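Chapter 6
Laying Out a Two-Arm Bench

The first five chapters treated a single arm bolted to a fixed base. A second arm changes the problem. Each arm can now enter space that the other also needs, and the cables of both must clear the same surface. This chapter covers the layout of a two-arm bench of the kind built in a garage or shared workshop, using folded cloth as the working material.

The reference build is the Etari bench, assembled by Elínborg Bech at the Lukuvell workshop and last revised on July 31, 2018. Both arms mount along the near edge of a wooden table and reach toward the far edge. Cloth is stored to the left and right, and the wood between is kept clear for folding.
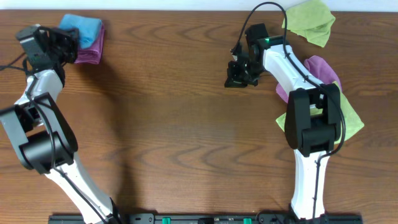

Three quantities must be fixed before any holes are drilled: the distance between the bases, the reach of each arm, and the width of the shared zone. In the Etari bench the bases are set 430 mm apart and the shared zone is 300 mm wide. Only one gripper may enter the shared zone unless a move has been planned for both.

Cable slack is set last. Move each wrist through its full range by hand and mark the point where the cable pulls tight. Add 79 mm to the longest run measured. Too little slack loads the wrist connector; too much lets the loop drag cloth off a stack.

6.1 Base Spacing

Let d be the distance between the two base axes, measured along the mounting rail.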